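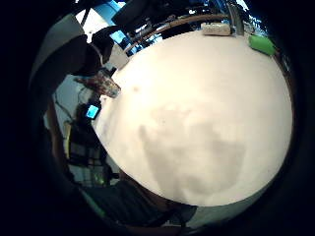

A pale tabletop, with a soft gray shadow across it.

What Goes on a Table?
Pesville Kids' Page, by Noura Chidiac

Tables! You eat at one, draw at one, maybe hide under one. But how do you make a table look nice? And why do flowers get a vase and your lunch doesn't? Quick tour. Grab a snack.

First, the top

A tabletop is just a flat place to put stuff. Flat so your cup doesn't slide. High enough that you don't have to bend down all the time. That's pretty much the whole idea, and people have been using tables for more than 4,000 years. Old, old furniture.

Pale tops show everything. Crumbs, crayon, jam. Shadows too — look at the big gray one in the picture. A shadow is what you get when something blocks the light. No light there, or not much, so that patch looks darker. Some shadows have sharp edges and some have blurry ones. Blurry happens when the light comes from a wide place, like a big window, or when the thing making the shadow is far from the table.

Try it. Hold your hand right over a table, close. Now lift it up slow. See the edges go fuzzy?

Now, wiping. Sponges are good at this becuase they are full of tiny holes. Water goes into the holes and stays there until you squeeze. Damp sponge, not dripping. Start at the far side and pull the crumbs toward you, into your other hand. Then the trash. Not the floor!

Next, the cloth and the pretty things

A tablecloth is cloth that covers the table. It hides scratches. It makes plates quieter when you put them down. And it can go in the wash, try that with a table.

On top of the cloth you can put things that are useful, things that are pretty, or both. A lamp is both. So is a basket.

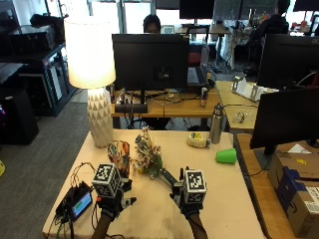
Flowers, a woven basket and a glowing lamp on a pale tablecloth.

See the lamp at the back? The white part on top is the shade. A bare bulb is too bright to look at, so the shade spreads the light out and makes it soft. Lampshades come in lots of shapes, and one like a drum is called, yep, a drum shade.

The basket is woven. Weaving means strands go over and under each other, over and under, all the way around. One strand by itself bends easy. Lots of them crossed together hold there shape. This basket has red and orange in it, so it is kind of loud next to all that beige. Good. A table needs one loud thing.

Then there's the bottle and the cup. The bottle is stainless steel, a metal that doesn't rust easily. Metal and plastic both bounce around if you drop them and mostly don't smash, handy if you are a dropper. The green cup is on its side. A round cup on its side can roll, so stand yours up before you pour anything!

Last, the flowers

Flowers look best up high, with their faces out. But stems are skinny and can't stand up alone. So, a vase.

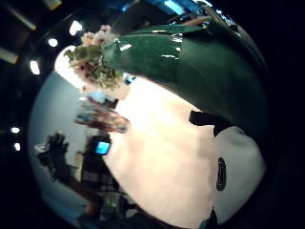
Pink and creamy white blossoms in a dark green vase.

Look at the shape. Fat body, narrow mouth. The fat part has room for water, if you are using fresh flowers. The narrow part holds the stems close so they don't flop all over.

And the shine? The dark green is a glaze, a glassy coat. Potters brush or dip it on, then bake it very hot in a special oven called a kiln. Way hotter than a pizza oven — often over 2,000 degrees Fahrenheit. Those little white streaks on the green are light bouncing off the smooth surface.

Putting flowers in is easy:

Hold the bunch by the stems, not by the blossoms.
Tip the vase a bit if the stems won't go (empty vase only, or you get wet socks).
Push gently. Stand it up. Turn it till you like it.

Words to know

Glaze: the glassy coat on a pot.
Kiln: a very hot oven for clay.
Weave: to cross strands over and under.
Bouquet: a bunch of flowers. Say boo-KAY.

Your turn. Ask a grown-up which table you can use, pick a cloth, a light, one loud thing and something with flowers on it. Draw it when you're done and color the shadows in too.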